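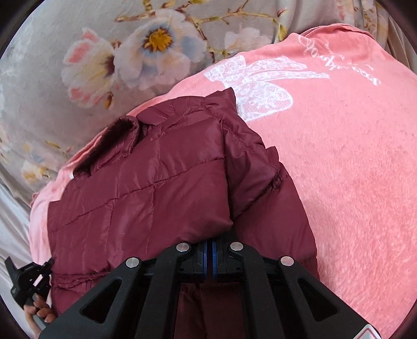 Rowena Gatchalian wrote in to ask whether a puffer jacket can be folded at all, or whether it has to hang all year and take up half the rail. It folds beautifully! Mine spend the whole summer flat in a drawer, and with a fleece wrapped round each one they come out in June or January looking perfectly decent.

I do this on the bed, with the cover pulled smooth, as a table is never quite wide enough for the sleeves.

What you need

One quilted jacket, clean and completely dry
One soft fleece top, bigger than the folded jacket
A drawer or shelf at least 21 cm deep

Folding the jacket

Empty the pockets (I found 2 bus tickets and a very old mint last time). Do up the zip, then turn the jacket face down with the collar away from you. Stroke it flat with your forearms, starting at the collar and working down, so the air can sigh out of the hem. Don't kneel on it, however tempting!

Bring one sleeve straight across the back, then the other on top of it. Fold both sides in until they meet in the middle. Now fold the bottom up to just under the collar, and turn the collar down last. You should have a rough rectangle. It will never be as crisp as a shirt, and puffy bits along the seams are fine.

If it springs open, you've gone too fast. Undo the last fold, press again for a slow count of 4, and have another go.

Adding the fleece

Lay the fleece out with any printed design facing down, so the print doesn't rub against the jacket's seams. Put the jacket in the middle. Fold the fleece sleeves over it, then the hem, then the top, and tuck the loose end underneath. The plush stops a slippery shell sliding about in the drawer, and I love how neat the bundle looks.

Putting it away

Stand the bundles side by side, or lay them flat with the heaviest at the bottom. Two high is my limit, because the lower one does go thin otherwise. When the cold comes back, unwrap the jacket, shake it hard by the shoulders and hang it up overnight. The creases in the shell drop out by themselves, and the filling plumps up again by breakfast.

Very long coats need one extra fold at the waist before you bring up the hem.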